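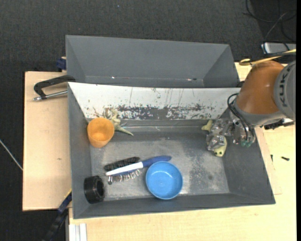 Oisín Ní Chonaill wrote in to ask whether Mabula really needs a retuned grasp planner for every new bin, and whether the old version's habit of planning straight through the side walls has been fixed.

The answers are no, and mostly yes. I have been running Mabula 2 for bin picking since June, on a KUKA arm and a mixed set of objects: a cup, a bowl, brushes, toy animals, a black ring. It replaced Skustmont, which we had used for a long time and knew well.

Setup took me one afternoon. You give it the inside dimensions of the bin, the camera calibration and a model of the gripper. The calibration tool is the best part of the package. It shows the error at each pose and lets you drop the bad ones without starting over. The Homurus driver bridge still has to be installed separately, and its install page is out of date.

Perception is good on plain shapes. Bowls and cups get clean masks even when they touch something else. Brushes are harder. Mabula tends to split handle and bristles into two objects, and then it offers a grasp on each. You can raise the merge threshold, but then a small figurine lying against a cup gets joined to the cup. I left it at the default.

I ran 205 pick attempts with the stock settings and logged 42 failures. Most of them were brushes and thin parts close to a wall. Wall clearance is now a proper constraint in the planner. In the old version it was only a cost, and a good enough grasp score could outweigh it. I had no wall contacts from planned moves. I did have two from a recovery move, which skips the check unless you turn it on in the config file. It should be on by default.

Planning is quick enough that the arm seldom waits. The viewer slows down badly once a log passes 100 picks, so I split mine.

Cable routing is not modeled at all. If you have hoses running down to the gripper, set the wrist limits by hand. Lomel's planner does handle this, but its masks were worse on our objects.

I would buy Mabula again for mixed bins. For a cell that only picks one part, Skustmont is cheaper and does the job.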